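책상은 치우지 않아도 된다

검색어를 입력하세요 검색

최종 수정: 2019년 10월 15일

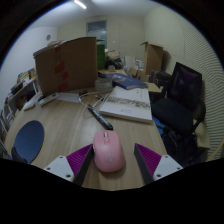

분홍색 마우스, 검은 마커펜, 파란 책, 그리고 상자. 우리 사무실 책상.

정리 얘기를 또 들었다. 이번에는 총무팀 메일이었다. 제목이 '깨끗한 책상 캠페인'. 퇴근할 때 책상 위에 모니터와 키보드만 남기란다. 나머지는 전부 서랍이나 사물함으로. 첨부파일은 열한 쪽이었고 나는 세 쪽까지 읽다가 닫았다. 점심시간에 급하게 쓴다. 두서없어도 이해 바람.

내 주장은 간단하다. 쓰는 책상은 어질러져 있어도 된다. 매일 저녁 비울 필요 없다. 비우라고 시키는 건 더 나쁘다.

책상 위 물건에는 자리가 있다. 남이 보면 그냥 널려 있는 것이다. 마커펜이 비스듬히 누워 있고, 책이 펼쳐져 있고, 흰 케이블이 책상 위를 휘감고 지나간다. 정리 좋아하는 사람 눈에는 손댈 곳 투성이겠지. 근데 나는 그 마커가 왜 거기 있는지 안다. 상자에 글씨를 쓸 일이 있으니까 거기 둔다. 펜꽂이에 꽂으면 다음번에 찾는다. 찾는 데 이십 초, 꽂는 데 오 초. 하루에 몇 번씩.

펼쳐 둔 책도 그렇다. 덮으면 끝이다. 어디까지 봤는지, 왜 그 쪽을 보고 있었는지, 옆에 뭘 적으려 했는지. 책갈피를 끼우면 된다고들 한다. 책갈피는 쪽수만 기억한다. 생각은 기억 안 해 준다.

비블리(Biltley)에서 일할 때 진짜로 빈 책상 규칙이 있었다. 2년 다녔다. 저녁마다 다 치우고 아침마다 다 꺼냈다. 그때 한번 재 봤다. 꺼내고 넣는 데 하루 11분. 별거 아닌 것 같지만 달마다 쌓이면 반나절이 넘는다. 그 시간에 한 일이라고는 어제 저녁의 책상을 다시 만드는 것뿐이었다. 게다가 완전히 똑같이는 안 된다. 종이 한 장이 꼭 서랍에 남는다. 그리고 꼭 그게 필요한 종이다.

물론 반대 의견도 있다. 아는 사람 중에 이드리스 벨리스(Idris Bellis)라고, 오문리(Omunley)에서 창고 관리를 오래 한 사람이 있는데 이 문제로 나랑 두 번 싸웠다. 그 사람 말은 이렇다. "네 머릿속 지도는 네가 휴가 가면 아무 쓸모가 없어." 맞는 말이다. 이건 인정. 지난 5월에 내가 일주일 쉬는 동안 동료가 영수증 한 장 찾느라 내 책상 앞에서 90분을 썼다고 했다. 미안했다. 지금도 미안하다.

그래도 그게 책상을 비워야 한다는 근거는 안 된다. 영수증은 애초에 책상에 있으면 안 되는 물건이었다. 남이 찾을 물건은 남이 아는 곳에. 나만 쓰는 물건은 내가 아는 곳에. 이 두 개를 섞어 놓고 '정리'라는 한 단어로 부르니까 싸움이 난다. 공용 선반은 나도 줄 맞춰 꽂는다. 책은 책대로 바인더는 바인더대로. 거기에 내 취향을 주장할 생각은 없다.

상자 얘기도 해야겠다.

총무팀이 제일 싫어하는 게 책상 위 골판지 상자다. 보기 싫다고. 손님 올 때 창피하다고. 글쎄. 위가 열린 상자는 내가 아는 제일 좋은 수납 도구다. 뚜껑 없고, 서랍처럼 당길 필요 없고, 그대로 들고 옮길 수 있다. 안 쓰게 되면 접어서 버리면 된다. 빨간 테이프가 붙어 있으면 멀리서도 보인다. 저번에 그윈(Gwynne) 카탈로그에서 '데스크 오거나이저'라는 걸 봤는데 칸막이가 너무 많았다. 칸이 많으면 칸에 맞춰 물건을 생각하게 된다. 칸에 안 맞는 물건은 결국 칸 위에 얹힌다. 다들 해 봤을 거다.

단 상자에도 나쁜 상자가 있다. 몇 달째 안 열어 본 상자. 안에 뭐가 있는지 주인도 모르는 상자. 이건 수납이 아니고 미루기다. 나도 두 개 있다. 이번 주에 열어 볼 생각이다. (작년에도 이렇게 썼던 것 같다)

전선은 좀 다르다. 멀티탭은 책상 가장자리에 올려 두는 게 편하다. 바닥에 두면 꽂을 때마다 기어 들어가야 한다. 허리 아픈 사람은 알 것이다. 그런데 케이블 정리함에 넣고 뚜껑 닫고 벨크로로 묶고... 그렇게 해 놓으면 충전기 하나 바꿀 때 전부 다 풀어야한다. 나는 케이블이 좀 늘어져 있는 쪽을 택한다. 대신 사람 다니는 길로는 절대 안 늘어뜨린다. 발에 걸리는 건 취향 문제가 아니니까.

마우스패드도 한마디. 우리 사무실에는 마우스 따로 패드 따로 노는 책상이 있다. 패드는 저 끝에, 마우스는 맨 책상 위에. 예전엔 이상하다고 생각했는데 요즘 마우스는 그냥 책상에서도 잘 굴러간다. 밝은 나무색 상판이면 더 좋고. 패드는 그냥 자리 표시다. 여기 내 자리요, 하는. 그거면 됐지 뭐. 굳이 버릴 것도 없고 굳이 맞춰 놓을 것도 없다.

내가 진짜 싫은 건 따로 있다. 빈 책상을 성실함의 증거처럼 말하는 버릇. 캠페인 메일에도 있었다. '정돈된 책상은 정돈된 마음의 시작입니다.' 누가 쓴 문장인지 모르겠지만 나는 책상이 반짝반짝한데 마감을 한 번도 안 지키는 사람을 안다. 파묻혀 살면서 하루도 안 늦는 사람도 안다. 둘 사이에 무슨 관계가 있는지 나는 모르겠다. 총무팀도 모를 거라고 생각한다. 빈 책상은 사진이 잘 나온다. 자크빌(Zakevville) 지점이 새로 문 열 때 찍은 홍보 사진처럼. 거기 지금 가 보면 상자 있다. 의자 밑에도 뭐가 있고. 사람이 일하기 시작하면 그렇게 된다.

그럼 아무것도 안 치우냐. 그건 아니다. 내가 지키는 건 몇 개 안 된다. 먹던 것은 그날 치운다. 컵도. 남의 이름이나 번호가 적힌 종이는 잠그고 간다. 남의 책상으로 넘어간 물건은 내가 가져온다. 의자는 밀어 넣고 간다. 이 정도. 청소하시는 분이 바닥을 닦을 수 있으면 되고 옆 사람이 팔꿈치를 놓을 수 있으면 된다.

그리고 한 달에 한 번쯤 다 들어내고 닦는다. 먼지는 나도 싫다. 그때 보면 버릴 게 나온다. 마른 펜, 뭔지 모를 나사, 주인 없는 디스크. 저번에는 534원이 나왔다. 4원이 어디서 났는지는 아직도 모른다.

총무팀에 부탁하고 싶은 건 하나다. 열한 쪽짜리 규칙 말고 공용 공간이랑 개인 책상을 나눠서 다시 써 달라. 두 쪽이면 된다. 공용 쪽은 지금보다 더 엄격해도 찬성한다. 회의실에 두고 간 물건은 저녁에 바로 분실물함으로 보내도 된다. 프린터 옆에 쌓인 종이도 마찬가지. 대신 개인 책상은 위생이랑 안전, 문서 보안만 보고 나머지는 그냥 놔두길.

의견 있으면 내선 3447로. 오후엔 자리에 있다. 책상 위에 전화기가 안 보일 수도 있는데 벨 소리는 들리니까 끊지 말고 좀 기다려 주시길.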